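Tarkham Institute of Further Education
Household and Facility Services
Unit 4 Handout: Open Storage and the Sorting of Small Items

Prepared by Madalena Guerreiro, Unit Coordinator
For use with the practical session in May

Purpose of this handout

This handout accompanies the fourth unit of the course and should be read before students attend the storage practical. It covers the selection of baskets and bins for open shelving, the use of a sorting basket when a shelf is cleared or restocked, and the treatment of items that do not belong to any obvious category. Closed cupboards, wardrobes and cold storage are dealt with in Unit 5 and are not discussed except where a comparison is useful.

Students who missed the Unit 3 lecture on floor surfaces should obtain the notes from the learning portal, as several points about weight and dragging are assumed below.

4.1 Terms used in this unit

Container: any basket, bin, tray or box that holds loose items on a shelf or floor.

Home container: the container to which an item is returned after use.

Sorting basket: an empty or near-empty basket placed on the floor or on a table, into which items are moved while their home is being decided. It is temporary and does not go back on the shelf with items in it.

Insert: a smaller tray or open box placed inside a larger container to divide it.

Residue: whatever remains in the sorting basket once all items with a known home have been returned.

The older term "catch-all" appears in some of the readings. It is avoided in this course because it has been used for both the sorting basket and a permanent container of mixed goods, and the two should be kept apart in students' written work.

4.2 Open shelving and its limits

Open shelving is common in shared residences, small offices and studio flats. Its contents can be seen and reached without opening a door, and a person unfamiliar with the premises can usually find what is needed. The same openness means that dust settles on the contents and that a poorly sorted shelf is visible to every visitor.

Freestanding metal shelving should be checked for stability before any container is moved. Curved and corner units require particular attention, as their footprint is not always evident from the front. Heavier containers go on the lowest shelf. Containers holding cables should also be kept low, for they are heavier than they look and tend to catch on their neighbours when lifted.

Perforated plastic baskets are suited to dry goods, textiles and cables. They can be wiped, they stack when empty, and the contents can be partly seen through the sides. They are not suited to very small parts, which fall through or lodge in the perforations. Clear bins are preferable where the contents must be identified at a glance. Solid white or grey bins hide their contents and should be labelled on the short side facing the user.

Woven baskets are often chosen for appearance. An open lattice base will let grit and crumbs through onto the surface beneath, and the rim may snag knitted fabric. A woven basket with a wide, square opening nevertheless makes a serviceable sorting basket, as it is light, can be reached into with both hands and shows its contents from above.

4.3 Setting up the sorting basket

The sorting basket is placed within arm's reach of the shelf, on a level floor, and clear of any walking route. The student kneels or sits to work. Bending repeatedly from the waist is not accepted technique in the practical assessment.

Before the first item is placed, the basket is turned over and tapped, and its base is inspected. Cards, coins and clips are frequently left behind from an earlier use and are then mistaken for part of the current load.

Items are then transferred in the following order:

Flat and rigid items, including trays, boards and shallow boxes
Crockery and drinkware
Soft goods
Paper and cards
Small loose items 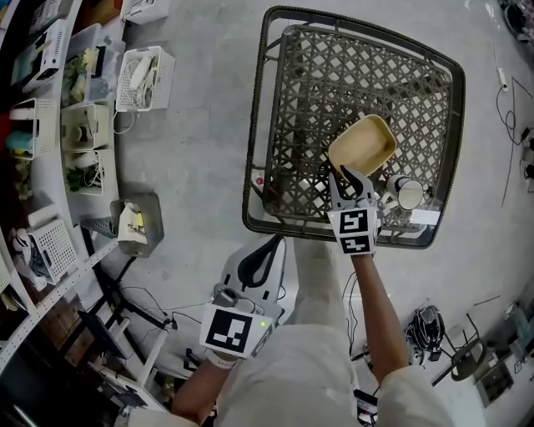
The order matters most for the first two groups. A tray set flat on the base forms a stable surface for whatever follows, whereas a tray added late will lean against the other contents and may slide when the basket is lifted. Mugs and cups are placed upright where space permits. A mug lying on its side will roll against the wall of the basket whenever the basket is moved, and the rim and handle are the parts most readily chipped. Where crockery and rigid plastic must share a basket, a folded cloth is placed between them.

Paper items deserve a note of their own. A small card at the bottom of a basket is easily overlooked, particularly in a corner. Students should lift cards out first when emptying and set them aside face up so that they can be read before being filed or discarded.

4.4 Returning items to their home containers

Items are returned one category at a time. The full set of kitchen items is completed before stationery is begun, and so on. Students sometimes find it quicker to return whichever item lies uppermost, but this leads to repeated trips to the same container and was the most frequent cause of lost marks in last year's assessment.

Cables require separate treatment. Each cable is coiled loosely, fastened, and placed in a container reserved for cables. Cables are not stored with plants, with food, or with cloths that may be damp. A cable lying on the floor is gathered before any container is carried across the room.

Artificial greenery is stored in a clear or ventilated bin without weight on top. Leaves flattened in storage seldom recover their shape. Live plants are outside the scope of this unit.

Shoes are placed on the lowest shelf or on a mat beneath it, in pairs. Where only one of a pair can be found, it is left in its place and the fact is entered on the room sheet.

4.5 Dealing with the residue

Some residue is to be expected. The student has three options: assign the item to an existing container, create a new container, or refer the item to the occupant. Creating a new container for a single item is discouraged. Referral is always correct where the item may be personal, valuable or medical, and it is never penalized.

The residue is recorded on the Reuter sheet, copies of which are kept by the door of the practical room. One line is used for each item. The entry should state what the item is and where it was found, in plain words; the abbreviations taught in Unit 2 are not used on this form.

4.6 Assessment

The storage practical is marked out of 100, of which 64 marks are awarded for the sorting and return of items and the balance for posture, safety and completion of the sheet. The pass mark is 47. Students who do not reach it may repeat the practical once without charge.

A written reflection is also required, to a maximum of 3,000 words. It should describe one storage area known to the student, identify the home container for each main category, and propose changes with reasons. Floor plans may be drawn by hand. Photographs of another person's home may be submitted only with that person's written consent.

4.7 Reading

Zenidel, Chapters 2 and 3, on shelf loading and container choice
Tosov course reader, section on sorting order, pages as marked on the portal
Unit 3 lecture notes, final section

Students requiring a seated workstation or an adjusted shelf height should notify the Unit Coordinator before the practical. Aprons are provided. Closed-toe footwear must be worn.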